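Subject: Re: Occupancy ordinance and the Tallemus complaint

To members of the Irkdale Fair Housing list:

On behalf of the list moderators, we are replying to the message below, which was posted in April.

> The Irkdale council has adopted a rule limiting how many unrelated adults may share a rental home. Tallemus has filed a complaint saying the rule targets Masilela Street, where 40 households received notices. Are those tenants required to move while the case is pending?

The complaint asks the court to block the ordinance under state and federal fair housing law. It cites 20 public comments made before the vote — several of them openly hostile to immigrant families.

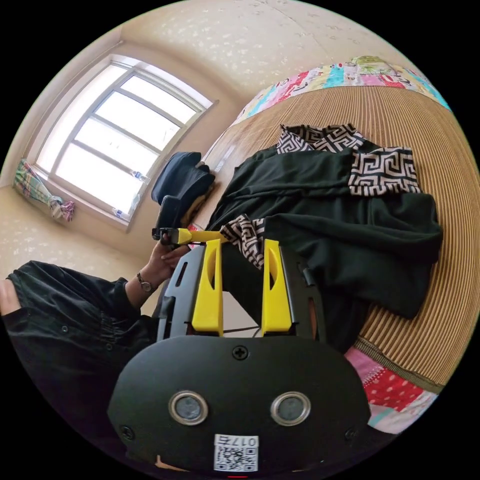

Must a tenant who received a notice leave now?

A notice of violation is not an eviction order. Only a court may order a tenant out, and the tenant must first be given a chance to respond.

The notice allows 25 days to request a hearing. Requests should be made in writing to the clerk, and tenants should keep a copy. Filing one does not waive any claim under the fair housing laws.

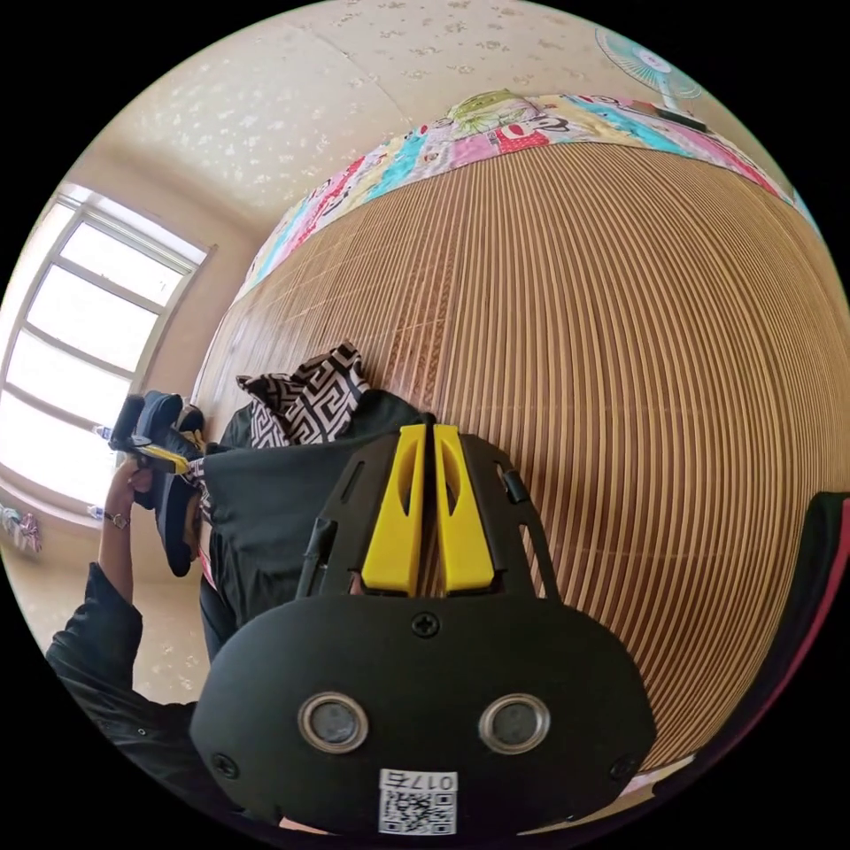

*A bedroom with a woven sleeping mat on the bed.*

The town of Itham repealed a similar rule before trial, so there is no ruling from that case to rely on. Members with copies of the Irkdale hearing minutes are asked to send them to the list — page 40 is missing from our set.

Moderators, Irkdale Fair Housing list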